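Ticket: audiobook of Flokard keeps jumping back to chapter 5
Opened 9/27/22 by Oda Granström

Hi again! So I'm listening to Flokard (the essay collection, the one about habits and how we fool ourselves) in the Prastent app, and every time I lock my phone it throws me back to the start of chapter 5. I've heard the bit about Meinecke and his diary so often I could recite it. My highlights are fine, it's only the audio.

What I've tried so far:

1. Logged out and back in. Same thing.
2. Deleted the download and got it again over wifi, which took forever – I folded laundry and tidied the bedroom while it ran.
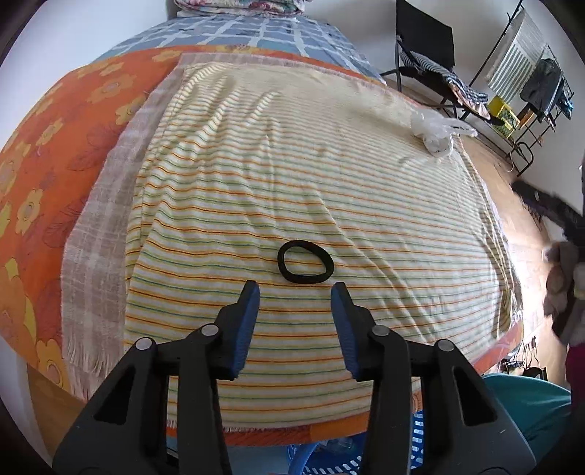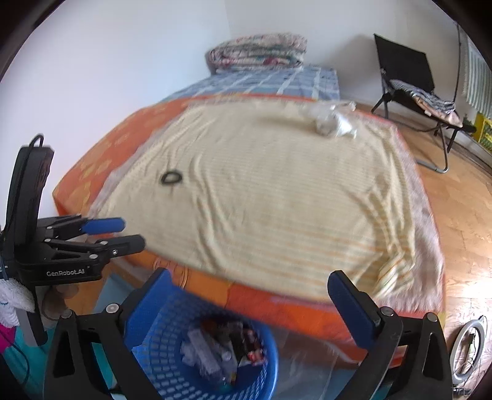

Bedroom, Tuesday.

3. Turned off sync on my tablet. This helped! It stayed put for 40 minutes, then jumped again when I opened the e-book.

Reply from Ottar Torvik, Prastent support
Thanks Oda, step 3 is a great clue. The e-book bookmark is overriding the audio one. Please remove the old bookmark in chapter 5 and restart the app.

Oda: Did that, and I'm in chapter 6 at last. Leaving the ticket open until I finish the book, if that's ok!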